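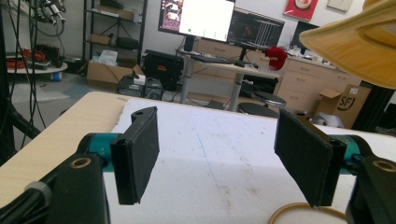 Folie 1: Greifer offen, nichts dazwischen, darunter die weiße Schaumstoffplatte.

Start > Vorträge > Robotik-Software > Sprechernotizen
Programm Vorträge Folien Anfahrt Kontakt
November, Redaktion Flenmont

Greifweite schätzen ohne Encoder - Notizen zum Mitlesen

Folie erst mal stehen lassen, kurz hallo sagen. Dann gleich rein: Ich rede heute über eine einzige Zahl, nämlich den Abstand zwischen zwei Fingern. Klingt nach fünf Minuten, hat mich aber den halben Herbst gekostet (hier lacht hoffentlich jemand).

Auf die beiden schwarzen Backen zeigen. Unser Modul heißt Mirkell und liest die Öffnung nur aus dem Kamerabild. Kein Encoder, kein Kabel extra. Die erste Version hat einfach Kanten gesucht, und auf hellem Untergrund lief das prima! Auf Schaumstoff mit Stiftlinien und Schmierspuren kann so ein Kantenfilter aber ganz schön ins Schwimmen kommen, da greift er sich gern mal die falsche Linie. Also suchen wir jetzt die Backenform als Ganzes und rechnen erst danach die Weite aus.

Folie 2, Pipeline. Drei Stufen, langsam durchgehen: Maske, Geometrie, Filter. Bei der Geometrie nicht verzetteln, die Formeln stehen im Anhang. Wichtig ist der Nullpunkt: einmal ganz auf, einmal ganz zu, beides speichern. Wer das vergisst, bekommt wunderschön glatte Kurven, die komplett danebenliegen. Ist mir an einem Thursday-Build passiert (so heißen bei uns die Wochenstände, fragt nicht).

Folie 3, Zahlen. Testsatz mit 1382 Sequenzen, davon fielen 19 beim Abgleich durch. Fast alle beim schnellen Schließen, da verwischen die Backen im Bild. Der Filter hängt dann 40 Millisekunden hinterher - fürs Auswerten egal, für die Regelung leider nicht. Hier Pause machen, da kommt meistens die erste Frage.

Folie 4, Planung. Le Roux heißt unser Planer, der nimmt die Weite als Eingang und entscheidet, ob ein Griff überhaupt versucht wird. Früher hat er jeden Messwert geglaubt. Jetzt bekommt er die Unsicherheit mitgeliefert und wartet im Zweifel ein paar Bilder ab. Sieht etwas träge aus, ist mir aber viel lieber als zuschnappen auf Verdacht.

Folie 5, Werkzeug. Prandard live zeigen, falls der Beamer mitspielt, sonst Screenshots. Spur anklicken, Bild springt mit, Maske ein- und ausblenden. Unbedingt die Taste für »nächster Ausreißer« vorführen, die liebe ich!

Offen ist noch: durchsichtige Objekte und Gegenlicht. Fragen sammeln, Link zum Anhang einblenden, Mikro zurückgeben.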